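Serving bowl
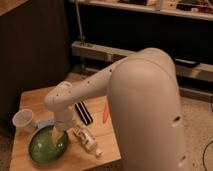
A shallow green bowl on a wooden table, with a clear plastic cup to its left and a white plastic bottle lying to its right.

A serving bowl is an open, round dish used to bring food to the table and to hold it while people help themselves. It is wider than a cereal or soup bowl and usually has no lid. Serving bowls are used for salad, rice, cooked vegetables, fruit, bread rolls and snacks.

Shape and size

Most serving bowls fall into one of two groups. Shallow bowls have a wide opening and low sides, so that food spreads out and can be reached easily with a spoon or tongs. Deep bowls have steeper sides and are used for soups, stews and tossed salads. A common household size measures 10 inches across the rim. Bowls much smaller than this are generally sold as side dishes or dip bowls.

The underside often has a raised ring called a foot. The foot keeps the bowl steady and lifts the base slightly off the table. Some bowls have a flat base instead, and a few have handles.

Materials

Serving bowls are made of earthenware, stoneware, porcelain, glass, wood, metal and plastic. Earthenware is fired at a lower temperature than stoneware and chips more easily. Unglazed earthenware absorbs water, so the inside of the bowl is normally glazed. Wooden bowls are washed by hand and may be wiped with food-safe oil. Plastic bowls are light and are often used outdoors or by children.

Color and finish

White is common in restaurants. Household bowls are sold in many colors, and green and blue are frequent choices for salad and fruit. A glossy interior reflects light and is easy to wipe clean. Matte interiors can show gray marks left by metal spoons.

The Ronby pottery made green table bowls in 2 depths, both to drawings by Yanti Pelupessy. The first batch was 236 pieces. The shallow version sold better and was later made in runs of 1,000. The deep version was dropped.

Use and storage

Bowls of the same pattern can be nested. Glazed bowls are sometimes stacked with a cloth or paper sheet between them to prevent scratches. A bowl taken from a refrigerator should not go straight into a hot oven, as the sudden change can crack it.

See also: Dinner plate; Salad bowl; Tumbler

Last updated: April
Categories: Tableware | Bowls | Kitchen and dining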